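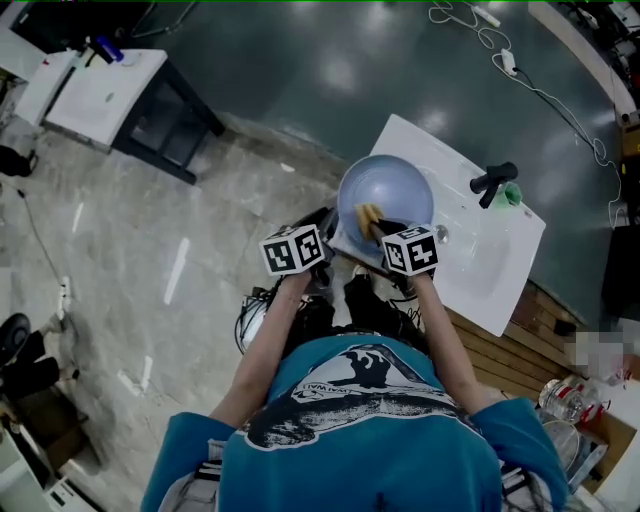
Search this forum Go Advanced search

Print this page | E-mail this thread

Washing a large bowl in a rectangular basin – glaze marks and slat cabinet

kettle_drain
9th February
Replaced the utility room sink in December. It is a white rectangular basin on a Skomulov cabinet, the model with horizontal wood slats. The tap is black, mounted at the right. Two problems.

1. A large glossy bowl does not sit flat in the basin. It tilts as soon as I put pressure on the wall with the sponge, and the foot ring leaves grey marks on the basin floor.
2. Water gets over the front edge and runs down between the slats.

The basin is 449 mm front to back inside. I wash the bowl in place with a yellow sponge and a drop of dish liquid. Would a mat fix both?

slowvalve
The grey marks are metal or clay residue from an unglazed foot ring. They sit on top of the glaze. Oxalic acid cleanser, one minute, rinse. Do not use steel wool or you will have real scratches that hold dirt.

A mat fixes the marks. It does nothing for the water.

perch_and_trap
Disagree on the mat. In a basin that size a mat covers part of the drain, the water backs up under it, and you get a film in a week. I had the Clikstead mat and threw it out. A folded dishcloth under the foot ring does the same job and goes in the wash afterward.

Also, tilt is useful. Lean the bowl against the back wall of the basin, hold the near rim with the left hand and work the sponge around the inner wall with the right. Turn the bowl a quarter turn and repeat. If it is flat on the bottom you are chasing a puddle.

kettle_drain
Quarter turn is what I do now. The bowl slides when I press on the wall opposite my holding hand. The cloth might stop that. I will try it before buying anything.

slowvalve
The film is from leaving the mat in the sink. Lift it out and hang it up. Mine is a Kevora with 2 cutouts, one over the drain, and it has been fine.

perch_and_trap
So now it is a mat that has to be hung up after each use. That is a dishcloth with extra steps.

ohm_on_tile
Nobody has dealt with the slats. Horizontal slats hold water on every top edge. Vertical ones shed it. What is the finish? If it is oil, you need to recoat the upper slats more often than the rest. If it is lacquer, check the end grain, where it normally fails first.

Run a bead of clear silicone where the basin meets the cabinet top. Pull the old bead out completely first. New silicone does not bond to cured silicone.

kettle_drain
Oil, according to the leaflet. There is no bead at the front at all, only at the back. That would explain the water.

ohm_on_tile
That is the fault, then. Mask both sides, apply, tool it once, and pull the tape while it is still soft. Leave it 24 hours before you run the tap.

basin_ledger
Two points on technique. Most of the splash comes from the tap running onto the inner wall of a tilted bowl, which throws water back at you. Fill the bowl a third, shut the tap, wash, tip it toward the drain, then rinse at low flow. Second, a sponge cut in half follows the curve better than a full one.

Ki sells a low-flow aerator that fits most black taps with a standard thread. Check yours before ordering.

slowvalve
Agree on shutting the tap. Disagree on cutting the sponge – the cut face sheds crumbs and they end up in the trap.

kettle_drain
Update. Cloth under the foot ring stops the slide and there are no new marks. Old marks came off with the cleanser in two passes. Front bead is done. The slats get oil this weekend. I have not bought a mat.

perch_and_trap
Good. Wash the cloth hot.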